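I have a soft spot for plain two-finger grippers, and I'm tired of seeing them lose on spec sheets. We've been comparing four of them in simulation at Tanau, and my favorite so far is the dumb one. Open, close, done. The Sisby hand has more joints and a gorgeous brochure, and it took me 16 evenings to tune.

My test is mean and boring: one metal screw on a rumpled blue blanket. Cloth folds get in the way of fingertips in a manner that a clean tabletop never will.

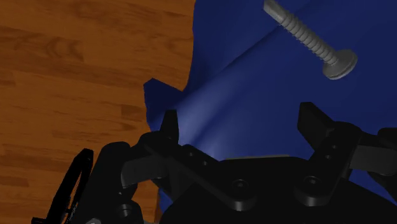
Jennylyn Tolentino wrote back that I was grading the wrong thing. "Your wrist view decides half of this," she said. "Swap the camera before you fall in love with a gripper."

Fair enough! I do think she's half right. A close view makes a small part easy to find, but you lose track of the rest of the bed, and then the arm plans as if nothing else were lying there. So I run both views now, close and wide, and I score them separately – more work, but the arguments at lunch got shorter.
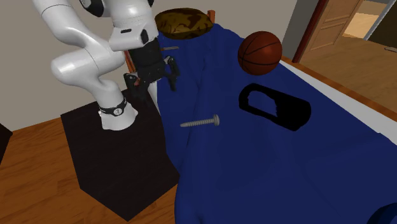

The score I care about most is still the dull one, which is tries per pick. I ran 463 tries in August, and I'd trade every fancy joint on the Sisby for a fingertip that slides under a screw head without bunching up the cloth. Give me thinner tips and a controller that closes slowly. I'll buy the brochure hand after that.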